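The slow road to a garage I can walk through

I should start by telling you about the garage, and I should tell you it was never my idea to use it as a garage. The car has lived on the street since we moved to Gustden. The garage, meanwhile, became the place where things went when I hadn't made up my mind about them. Two kids' bikes nobody fit anymore. A tent with a pole missing. Four tins of paint in a colour I no longer own a wall in.

Last August I couldn't get to the freezer. I mean that literally - I stood in the doorway with a bag of frozen peas in my hand and there was no path. I ate a lot of peas that night, and the next morning I made a coffee, put on my oldest trackies and started pulling things out onto the driveway.

If you've ever done this you'll know the first hour is fantastic. You're strong, you're ruthless, you're chucking out broken eskies and wondering why you waited so long. Then you hit a box of old letters or a half-finished cane chair and the whole operation sits down on the concrete with you and doesn't get up till lunch. I found a receipt for a Ghauri sander I'd have sworn I'd never bought. I found the sander an hour later, still in its box.
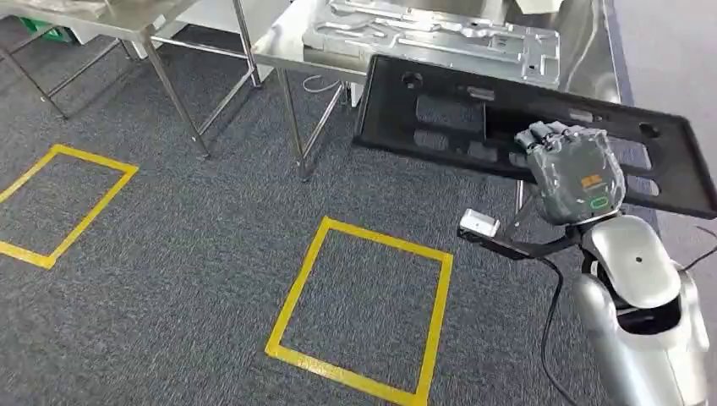 My big mistake that first weekend was buying storage before I'd finished sorting. I drove out to Preritico, the big hardware barn off the highway, and came home with so many tubs that I had to leave half of them on the lawn. I'd spent $283. The tubs then filled up with exactly the same rubbish that had been on the floor, only now it was rubbish with a lid on it, and I couldn't see what any of it was. I took most of them back two weeks later, and the fellow on returns gave me a look that suggested I was the fifth one that morning.

So, sort first. I know every article on this subject says so, and I'd read plenty of them, and I still went to Preritico.

What got me moving again was giving myself a silly little rule: out the gate with 50 things before I was allowed to buy a single hook. A thing could be anything. A dried-up tube of silicone was a thing, and so was the trampoline frame, which hardly seems fair. By the end of the second weekend I'd got to 100 and was a bit addicted, to be frank. I was wandering into the laundry looking for more.

Getting rid of it all is a job in itself, and I'd set aside as much time for it as you do for the sorting. Our council does a hard rubbish pickup, but you have to book it and the wait can be weeks. Old paint goes to a separate drop-off. The op shop near us won't take anything with a plug or a motor, and they don't want your rusty tools either, so please don't leave those at the door overnight. I had good luck with the giveaway page for our suburb. The bikes went in twenty minutes! A very nice woman took the cane chair and sent me a picture of it finished, and I won't pretend that didn't sting. 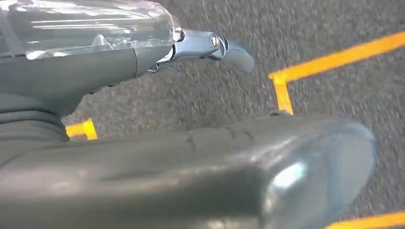 Then came the walls. Everybody goes on about shelving, but for me the revelation was getting the long things up off the floor. Rakes, brooms, the edge trimmer, the beach umbrella - all of that had been leaning in one corner like a bad game of pick-up sticks, and every time I wanted the broom I got the lot. I ended up with a Skilel rail, which is a plain metal track with hooks that slide along and lock. You screw it into the studs and hang what you like. It isn't pretty. I've moved the hooks at least a dozen times as I worked out what I reach for, and that's been the best part of it. The rake, as it happens, I use about twice a year, so it now lives up the far end with the Christmas lights.

Find your studs properly, by the way. I tapped along the wall with my knuckles like they do on the telly, declared I'd found one, and put a very long screw into nothing at all. The patch is behind the umbrella.

Shelves came last. I went for deep ones along the back and regretted it, and then cut them down to a depth where nothing can hide behind anything else. If I'm stacking two rows on a shelf, the back row may as well be at the tip. The camping gear gets the bottom, on account of the weight. Paint is up high, or what's left of it is. I kept one tin for touch-ups and wrote the room on the lid in marker.

People keep asking what it cost me all up, and I did sit down and work it out one wet evening. If you include the rail, the timber, a new light, the skip I hired when I lost patience, and a side door that finally closes, it came to $2316. That's more than I'd planned. The side door was most of it, and it had been sticking for years, so I've decided it doesn't belong to this project at all and the real figure is much nicer.

The car is still on the street. There's room for it now, just, if you breathe in and fold the mirrors, but I've got used to having the floor. My youngest has claimed a corner for table tennis. I can get to the freezer with my arms full, in the dark, in thongs, and I've started keeping ice cream in there again.

I still haven't opened the sander.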